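Notebook entry, destination survey, Bomley and the upper villages
7 May 2025

Work continued on the Bomley section of the regional visitor guide. The draft carried over from April described the town as a half-day stop on the road to Sosero. After a further reading of the parish records and two visits on foot, this entry recommends that it be treated as an overnight destination, with the upper villages listed under it and not under Sosero as before.

Population is to be given as 4,000 for the town proper. The older guide includes the farms above the river in its figure and should not be used. The name of the square is spelled Gulent on the street signs and Gulento on the church notice board. We have adopted the street sign form throughout, including the index.

Walking route, revised. The path leaves from the north side of Gulent Square, passes the old wash house, and climbs by steps to the chapel terrace. The full circuit is 11 kilometers. The chapel is the best place to rest, and the view takes in the whole of the lower valley as far as the Sosero bridge. Footing on the upper steps is poor after rain. The draft called this stretch "suitable for all visitors," and that wording has been removed.
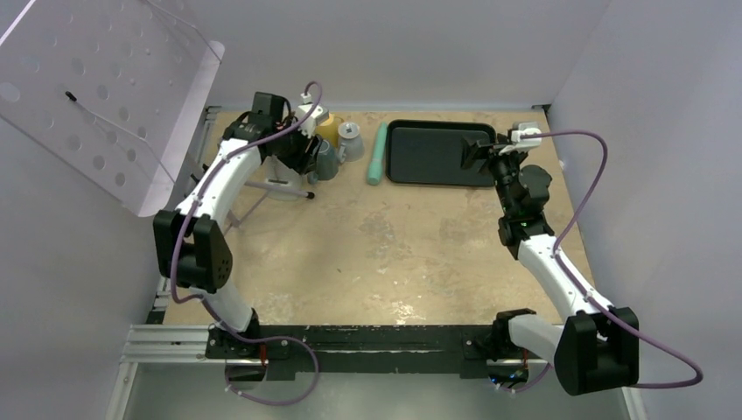
Georges Karam objects to listing the full circuit first. His view is that most people who stay in Bomley arrive after lunch, see the square and the chapel, and want to be back down in time for dinner, so the short route ought to lead and the circuit should follow as an option for the next morning. The point is accepted. The short route takes roughly two hours at an easy pace, including the stop at the terrace, and will be printed first.

Lodging. Three houses in the town take guests all year. The Chung guesthouse, on the lane behind the market, has the only rooms with a valley view and closes its kitchen in winter. Opening months for the other two are still to be confirmed in writing. No prices will be printed in this edition.

Transport. The bus from Sosero stops at the lower gate and does not enter the old town. Visitors with heavy bags should be told this plainly in the first paragraph of the section. Parking inside the walls is limited to residents.

Open items:
Emiko Mizuno to check the chapel opening hours against the notice on the door.
Map of the upper villages to be redrawn with the new footbridge.
Decide whether the spring market belongs under Events or under Food. The current draft has it in both places, with different start times.
Caption for the wash house still missing a date of construction. The parish records give only the year of its repair.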